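Yara Bataineh started mixing drinks at home because the bar she loved in Endoldale closed early, and by the time her shift ended there was nowhere left to sit. That was two winters ago. Now she teaches a small evening class called Stenard, and she has 48 recipes in a notebook with a cracked spine, most of them crossed out at least once.

I asked her what people get wrong when they set up a bar at home. She was laughing before I'd finished the question.

"They buy one enormous bottle of something blue and then they're stuck with it for years," she said. "Go small! I love a miniature. You try it, you hate it, fine, you've lost a couple of mouthfuls."

She feels just as strongly about shelves. Hers came from Trullex, two levels, and she'd take it over any cabinet. "If it's behind a door I forget I own it. I want to see the colors. Half the time that's how I pick what to make – I look over and think, okay, something red tonight."

The lower level is for whatever she's reaching for that evening, along with the citrus. Everything else goes up top and gets moved down as she needs it. Ice sits out on the table, never on the shelf, and she is firm about that. She paid 44 dollars for a pretty ice bucket once and gave it away within a month. A pitcher does the job, she says, and so does any glass that's big enough.

Bottles and a can at the shelf, with ice on the table:

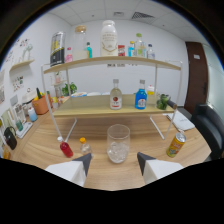
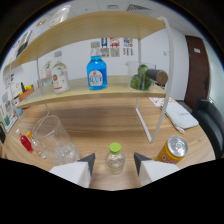 "People think they need a whole room," Yara said. "You need a table and somewhere to put the limes." She cuts hers at the last minute and squeezes them by hand. The metal squeezer from Najjar that her brother gave her lives in a drawer, and she'd like him not to read this.

Her favorite thing to serve right now has no alcohol in it at all: lime, crushed ice, a spoonful of syrup and whatever fizzy can is open. It's number 31 in the notebook, and she makes it for everybody who comes through the door. "My aunt had three," she said. "She doesn't even like lime!"

The next round of Stenard starts in February, at 7 in the evening.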